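The Trouble With 920 Out of 1,000

A manipulation stack that only ever has to succeed in simulation is easy to love. It never drops a part on your foot, and the numbers arrive overnight.

Skadia, the planning and control package from Flokow, has plenty of numbers. In the release notes from April the company reports that it finished 920 of 1,000 simulated pick-and-place runs, up from 838 with the previous version. Those figures have been repeated in every pitch I have sat through this spring. I wanted to know what they were made of, so I asked for the scenes, the logs and the wrist views, and spent longer than I'd planned going through them at Rorkport, the shared lab where a lot of this software gets tried out.

The first thing I'd tell a buyer is to read the failures before the average. Flokow sorts its 80 failed runs into 9 categories, which sounds thorough until you find that the fattest one is called "other." I opened a good number of those. Many are plain planner timeouts: the arm gets a valid target, the optimizer chews on it, the clock runs out. Those are dull and fixable. The rest are perception errors, and they worry me more, because the software logs them with high confidence right up to the moment the run is scored as lost.

Clutter and overlap are where a pose estimator earns its keep, and the close-in wrist view is where I would look first. The gray parts of a target run together with whatever is behind them, and the controller still has to commit to a grasp between two fingertips.

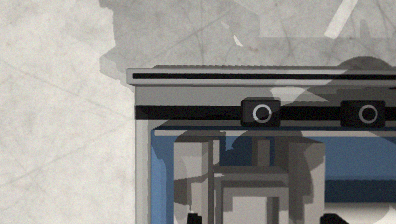
What the simulator gives away

The walls are mottled, the surfaces have grain and scratches, and irregular shadows fall across everything. Flokow calls this visual randomization and it's good practice. I have no quarrel with it. My quarrel is with the leap from "the textures vary" to "the policy will transfer," a leap the release notes make in a single sentence with no hardware results behind it.

Textures are the cheap part. Contact is expensive, and Skadia's contact settings are the same in all 1,000 runs. Friction is one value. Gripper latency is zero. Joint encoders never drift. If you tune a controller against a world that steady, you learn a lot about that world.

Take a part lying in a deep bin. Seen from overhead, a light gray tray-like piece has open floor on either side, and a planner can find a collision-free approach without much strain.

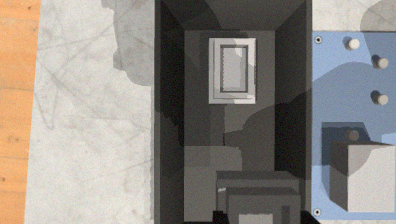
Put the same piece against a wall and the approach angles shrink fast, which is the case I'd want sampled heavily. In the logs I read, it hardly comes up. The start poses are drawn evenly over the bin floor, so corners and edges get the share their area earns them and no more.

Chettiar, the open tooling project many labs use to replay such logs, lets you reweight the start poses and run everything again. It took me an afternoon to set up and the documentation is poor. Flokow says it has no plans to publish reweighted results. I think it should, along with the random seeds and the timeout setting, which I found only by digging through a config file.

To be fair to Skadia, the planner is better than it was. Paths are shorter, the arm hesitates less before closing, and the replay viewer is the nicest I've used. If you already run an older version, upgrade. If you're being asked to buy a cell on the strength of 920, ask for the same table from a real arm first, and ask what went into "other."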